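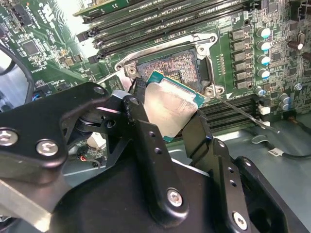 The processor and its open socket on the green workstation board.

At Barkell they repair and resell old office computers, and the workbench at the back is where Consuelo Rivas has spent most of her working days for 17 years. I went to speak with her in March 2019, for our series on people who keep things in use. She had agreed to one hour. In the end we talked until the shop was closing, and her tea was still standing on the shelf.

Rivas works mainly on workstations, the heavy kind that engineering offices and universities buy and then replace all together. "They come to us in a van, sometimes with the dust of many years," she told me. "People think they are finished. For me they are in the middle of their life."

I asked her what part of the work she likes the most. She did not need to think. "The socket. When you open the socket, everybody in the room should become quiet."

For readers who have never opened a computer, the socket is the place on the motherboard where the processor sits. In the type she was speaking of, the pins are in the socket, and the processor has only flat contacts on its underside. The pins are very fine and they bend from almost nothing. A sleeve can do it, or a drop of one centimetre.

"I had a learner here, Ovidiu Olteanu, a very good boy," she said. "On his second day he wiped a socket with a cloth. He wanted to be clean! I found him with the cloth in his hand and a white face." Olteanu has his own shop now, in Plindidwood, and she says he still telephones when he has a board with bent pins. Straightening them takes him an afternoon, with a magnifier and a sewing needle.

Her own method is slow. She lifts the lever, opens the load plate and looks at the pins from two sides with a lamp, because a bent pin catches the light in a different colour from its neighbours. After this she holds the processor only by its edges and lets it down flat. "You do not push. If you feel that you want to push, you stop and you look again. The plate will do the pushing later, this is its job."

She is also strict about the old thermal paste. Many of the processors arrive with a grey crust on the metal cover, and she takes it off with alcohol and a coffee filter, which leaves no fluff.

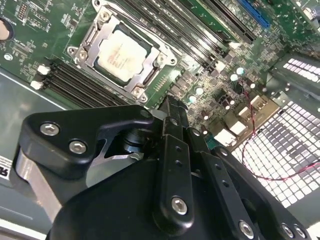 "The metal can have scratches, it is not important," she continued. "Customers ask me about this. They see a mark and they want a discount. I tell them it is like the bottom of a frying pan, it only has to be flat. What I look at is the other side, the gold side. There I don't want to see even a fingerprint."

The memory comes next. A board with two banks of slots wants its modules in the right order, and the order is not the same for every maker. Rivas keeps a notebook for it, with a drawing for each model that has passed over her bench. The notebook was begun by Laurențiu Coman, who had the bench before her, and his colours are still in use: white latches are drawn with an empty circle, black latches with a full one. "He drew much better than me," she said, turning the pages for me. "My capacitors look like mushrooms."

I wanted to know if it makes economic sense, all this patience for a machine that is no longer new. Here she became more serious. A board alone she can sell for very little, she explained, but a complete workstation that starts each morning is worth something to a small office or a student. Last December a sewing workshop called Furtună took 8 of them for their pattern software – the largest order she has prepared alone. She tested each one for 2 nights before it left.

"Veronica Pop, the owner there, she wrote to me after the holidays," Rivas said. "Only one line. 'They are all still running.' I printed it."

It is not always so. She showed me a box under the bench with the boards that she could not save, and she knows the story of most of them. Water, mainly. One had been home to ants. She takes from them the small parts that are still good, the batteries' holders, the latches, a screw of the right length, and the rest goes to the recycler when the box is full.

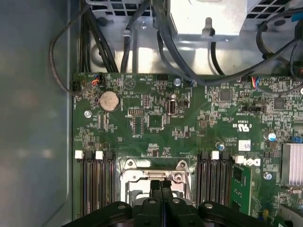 The socket between its two banks of memory slots, with the maker's name printed in white on the board.

Before I left, I asked what she would advise to somebody who wants to open their own computer at home, on a Sunday, for the first time. She thought about it while she put her screwdrivers back in their roll.

"Take a photo before you touch anything," she said. "Put the screws in a cup, and write on the cup where they are from. And if you change the processor, eat first. Don't do it hungry, your hands are shaking and you are in a hurry for lunch."

The Barkell bench takes repairs on weekday mornings. Old workstations can be left at the side door, with their power cables if you still have them.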